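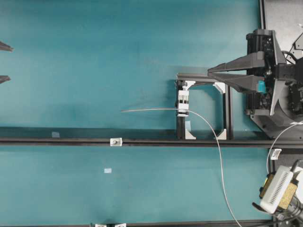

Black aluminium extrusion frame on a teal work surface.

Choosing T-slot extrusion for small frames

2020-05-01 – 4 min read

Most queries to the technical desk this spring have concerned light frames: guards, shelving, monitor stands and the like. The same few mistakes come up in the drawings we are sent, so the main points are set out below.

Section size. The Gukton light series is adequate for spans up to 900 mm with a static load and no side force. Above that, deflection governs well before strength does. Stiffness depends on the second moment of area, and turning a rectangular profile so that its longer side is vertical costs nothing. Arif Sopacua checked a customer's shelf drawing last month where that change alone removed the need for a centre leg.

Cut length. Saw tolerance matters more than people expect in a closed rectangle. If two opposite members differ by 2 mm, the corners will pull out of square as the bolts are tightened, and no amount of adjustment at the brackets will cure it. Cut opposite members as a pair against one stop. Deburr the slots before assembly, as swarf in the slot stops the nut from seating.

Joints. Internal corner connectors look tidy but rely on grub screws bearing on the slot floor. They suit display frames. For anything that will be moved or leaned on, use external cast brackets with two bolts per leg. End-fastened joints, tapped into the core of the profile, are the stiffest of the common types, though the access hole has to be drilled in the right place first time.

Finish. Black anodised profile is electrically insulating at the surface. Frames that need bonding to earth must have the coating broken at each joint, either with a toothed washer or by local abrasion. Vikeck supplies a bonding washer for the purpose, order code 71 in the current price list.

Drop-in nuts. Check the nut has turned fully across the slot before final tightening. A half-turned nut will hold at first and let go later under vibration. Retighten all joints 48 hours after assembly.

Danang Pattinasarany is revising the deflection tables to include the heavier Okex profiles. The new edition is planned for November and will replace the loose sheet now sent out with orders.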